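# Lirer sets budget for second sorting cell, decision on grippers in July

2024-04-25

Lirer, the packing and returns company, has approved a budget for a second robot cell at its Titosside building. The cell will sort returned drink cans into baskets by product. The money covers one arm, one gripper, a table, safety equipment and the training of operators. The company did not publish the full amount, but it says that the arm itself takes 61 percent of it.

Renata Jara, who is responsible for equipment planning at Lirer, explained that the remaining part was more difficult to calculate than the arm. "For the arm you receive one price and you can compare it with the other prices," she said. "For the small things you receive many prices, and some of them come when you have already signed."

In the first plan, written last year, the company counted only the robot and its installation. After this plan was reviewed, spare fingers for the gripper, cables, floor marking and working hours for testing were added. The testing hours were the largest of these additions. Jara said that in the future every request for automation at Lirer must include a line for testing, and that a request without this line will be returned to the department.

The supplier of the cell is not chosen yet. Two offers are on the table, one from Bravo and one from Flerent. Bravo offers a lower price for purchase, but its service contract must be paid each year from the first day. Flerent is more expensive at the start and includes the service for a longer period. Lirer compared both offers over six years and found that the difference becomes quite small – too small, in the opinion of Jara, to decide only by the price.
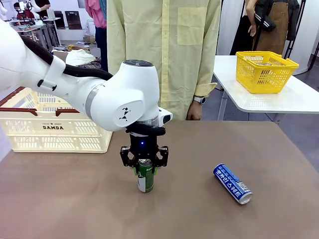 The type of gripper is also an open question. A gripper with two fingers is simple to maintain, and the operators can learn it quickly. A suction gripper can be faster with cans that have a flat and clean top, but it needs compressed air, and the air line at Titosside does not reach the area where the cell is planned. To extend the line would cost extra, and this cost is not included in either of the offers.

Cans which are standing and cans which are lying must both be handled. This requirement was written into the request after discussion with the returns department, where cans often arrive mixed and in different positions. Both suppliers were asked to state the picking time for each position separately. Bravo has already answered this question. Flerent asked for ten more working days.

Kane Ngata, shift leader in the returns department, took part in writing the request. He asked that the baskets stay the same as those the department already uses, so that people can continue the work by hand if the cell is stopped. "If we buy a robot that needs special baskets, then we must also buy the baskets, and store them, and wash them," said Ngata. His proposal was accepted, and a budget line for new baskets was removed.

Ngata also asked for more space at the side of the table. In the drawing from the first plan, an operator could not pass behind the cell with a cart. The new drawing moves the table closer to the wall and leaves the passage open. The change has no influence on the price of the robot, but one electrical outlet must be moved.

The company considered renting the cell for a limited time as well. This possibility was rejected for the moment. According to the calculation of the planning department, renting would be cheaper only if the cell was used for less than around two years, and Lirer expects to use it much longer. Renting may be considered again for a cell in another building, where the quantity of returns changes strongly with the season.

No jobs will be cut in connection with the purchase, the company said. Six employees from the returns department will receive training for the new cell. The training is planned in two groups, so that the normal shifts can continue. Its cost is a separate line in the budget and cannot be used for hardware – a rule that Jara introduced herself.

The final decision about the supplier and the gripper will be made in July. The order should follow in the same month. The date of delivery depends on the supplier, and Lirer does not want to announce it before the contract is signed. Employees who have questions about the training can write to the planning department or speak directly with their shift leader.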